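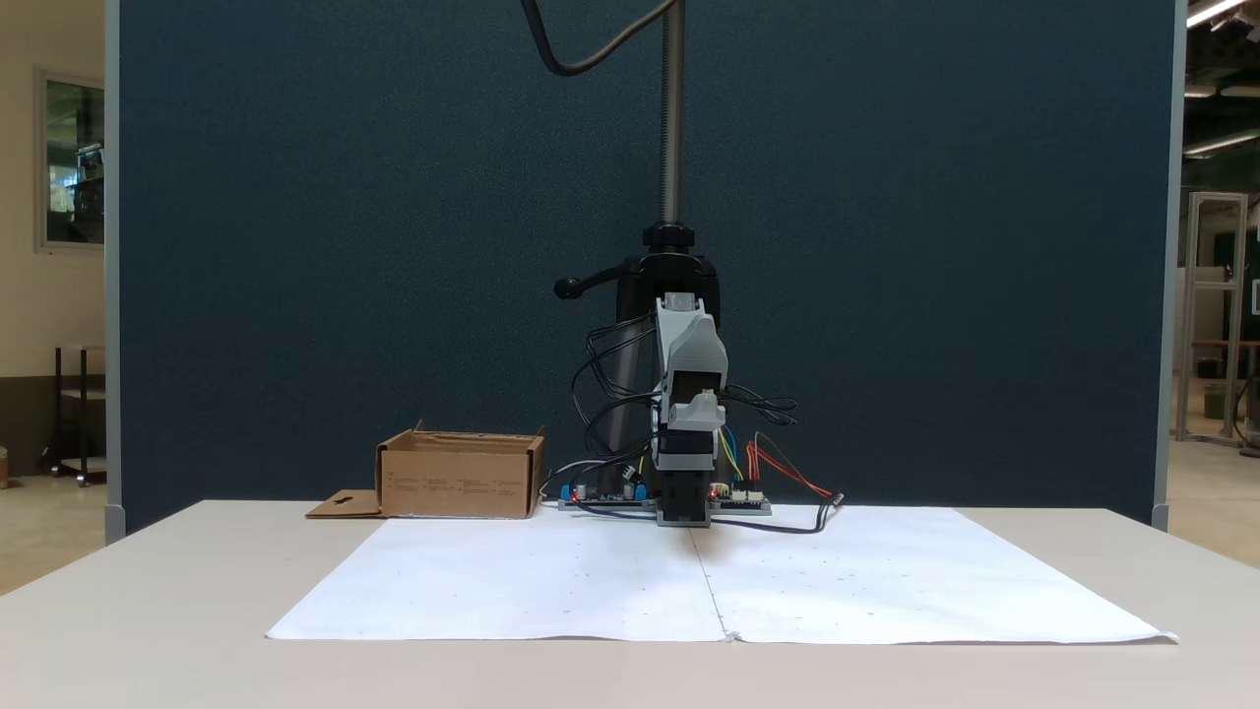 I have had the Trilau handset for nearly six weeks now, so I can say a bit more than I did when it arrived. It replaced a Caruso I had used since before we moved house. The Caruso still works but the battery would no longer get me to teatime, and the shop wanted more for a new one than I thought the phone was worth.

I paid £136 for the Trilau, SIM-free. For that you get a plain black phone, a short cable and a leaflet in very small print. There is no plug in the box. I used the old one.

Battery life is the main thing for me. I take it off charge at 6 in the morning and it usually has a third left when I go to bed. That is with the radio app on during my walk, a few calls and some reading. Using maps in the car brings it down faster. On the drive to Tillport and back it went from full to just under half.

The screen is fine indoors. Outside in November it has been fine too, but there has not been much sun to test it. I turned the brightness setting to manual after two days as it kept going dim while I was reading.

Moving my things over took most of an evening. Contacts and messages came across without trouble. Photos stopped at 351 and would not go any further, so I copied the rest to the computer and put them on from there. There were over 2000 of them, a lot of them of receipts, and I ought to have cleared them out first.

The camera is worse than the Caruso's after dark. In daylight I can't see any difference.

Two complaints. The volume button sits right where my thumb goes, and I have turned people down in the middle of a call several times. A case has helped a little. The other is Pladodport, the maker's own backup app, which asks me to sign up every time the phone restarts. You can switch it off under Settings, then Apps, then Notifications, but it came back after the last update and I had to do it again.

Sanne Smits asked in the comments whether it takes two SIM cards. It does, but the second one goes in the memory card slot, so you have to choose. I have the memory card in mine.

I still need to find out whether it will work with the hands-free in the car. It pairs, but the phone book comes up blank.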